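**Handgreifer Grutero — Einzelgerät und Set**

Handgeführter Greifer mit Kamera zum Aufzeichnen von Greifbewegungen. Für die Budgetplanung gelten diese Nettopreise:

| Position | Preis |
|---|---|
| Grutero, Einzelgerät | 3.000 € |
| Ersatzfinger, Paar | 100 € |
| Einweisung vor Ort, halber Tag | 600 € |

Rechner und Speichermedien sind nicht enthalten. Wer mit mehreren Personen parallel aufnimmt, plant pro Person ein Gerät ein und dazu ein Paar Ersatzfinger — die Finger sind Verschleißteile und von der Gewährleistung ausgenommen. Bestellungen ab drei Geräten liefert Raler als Set im Transportkoffer. Die Preise gelten bis Ende Mai.
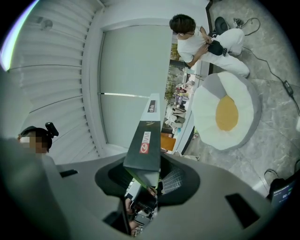 *Foto: Genivaldo Trindade / Keltora*

Angebote und Leihgeräte: Adalberto Rezende, Vertrieb Raler. Bitte Stückzahl und Lieferadresse angeben.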